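Filed under: Short Fiction / Work & Other Complaints

The Bow Desk

At Fokgate, Hsiu-ying Chiang had sorted hair accessories for 16 years, and was now paid to do it slowly, with grippers, so that a machine called Lidosix could learn to do it fast.

"Bow in the tray," said Begoña Bermúdez from Pleteo, who had a title with the word journey in it.

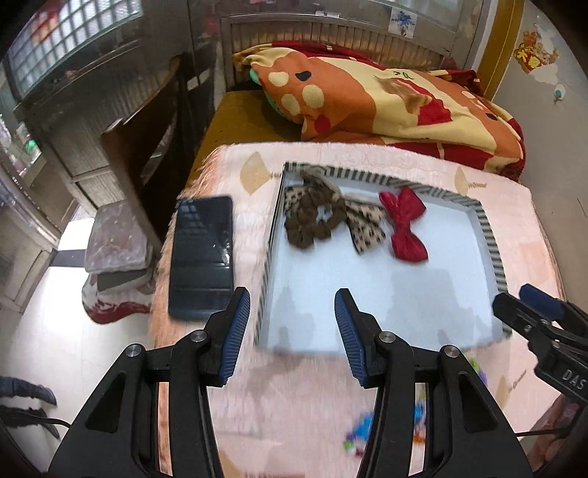

Hsiu-ying had opinions about scrunchies. A scrunchie goes in with a flick – it wants to be thrown. Lidosix did not care for flicking. Lidosix wanted the fingers open, then closed, then open, 320 times before lunch.

"You're the teacher now," Begoña said.

"Does the teacher get more money?"

Begoña wrote something down.

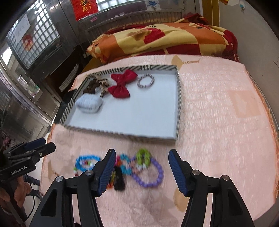 Across the table Chia-hao Lu had started putting things back crooked, on principle. He'd read that the machine would copy whatever they did. By March, he reckoned, every tray out of Fokgate would have his handwriting on it.

"And your bad back," said Hsiu-ying.

"It can have that too."

She picked up another bow, the proper way, and waited for the tea bell.

© Chu Street Stories | Contact | Back to top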